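Oct 14, 2023, bench notes, brick task

Ran the new Luik build on the two-arm cell. Ju-won's changelog says the perception side is "substantially fixed." I'd like to know what that means, because the changelog doesn't have a number in it.

Setup: bricks on the marble floor, shelf with the snacks and bottles at the back, pink wallpaper on all three sides. I still think the wallpaper is the hardest thing in that cell for the segmenter. In-ho disagrees and says the marble veins are worse. Neither of us has run the comparison, so neither of us gets to say it in a meeting.

What I did:

- 10 episodes on the old weights, 10 on the new ones
- same planner config for both (Brarkness defaults, collision margin left alone)
- depth filter off, then on again after episode 7, when Gun-woo pointed out I'd forgotten it. So the two sets don't match and I'm not going to pool them.

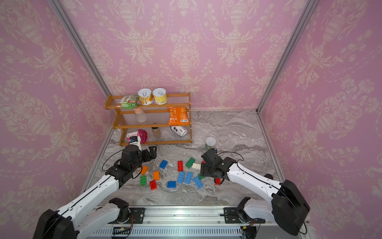
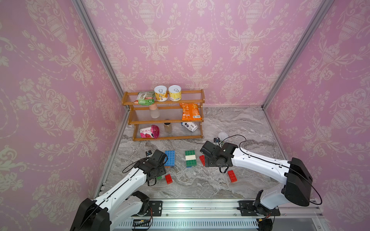 Both arms share one rail, and the planner still treats that as two separate problems with a lock between them. Ismael calls it coordination. I call it taking turns. When both goals are near the middle of the floor, one arm sits and waits while the other replans, and the log shows 726 ms for the slowest replan. The release note claimed we'd never see that again.

Things I don't believe yet:

1. That the new weights split touching bricks. The mask viewer looks nice, but it draws the smoothed masks, and the grasp sampler gets the raw ones. I dumped the raw ones for episode 4 and two blue bricks side by side came out as one long blue brick.
2. That the confidence score means anything. Nearly every detection is above 0.9, including one on the wall.
3. That hand-eye calibration is still good. Last full one was in March. Ragnheiður did a quick check with the Gorkitz script and it passed, but that script passes when the board is missing, I tried it.

The logger dropped 272 messages on the right arm's joint topic over the session. Might be harmless. I'd rather not tune a controller on top of it.

One thing that did get better: wrist orientation at pregrasp is less jumpy. Could be the weights, could be Ismael's change to the IK seed that went in with the same merge. Please stop putting those in the same merge.

Next:

- [ ] rerun both sets, depth filter on from the start
- [ ] viewer should draw raw masks (Ju-won)
- [ ] make the calibration check fail when it ought to (Ragnheiður)
- [ ] plain sheet over the wallpaper, same brick layout, see whether In-ho or I owe the other lunch

Leaving the old weights as default on this cell until the rerun is in. Ju-won isn't happy with that, but the config is one line and it can wait.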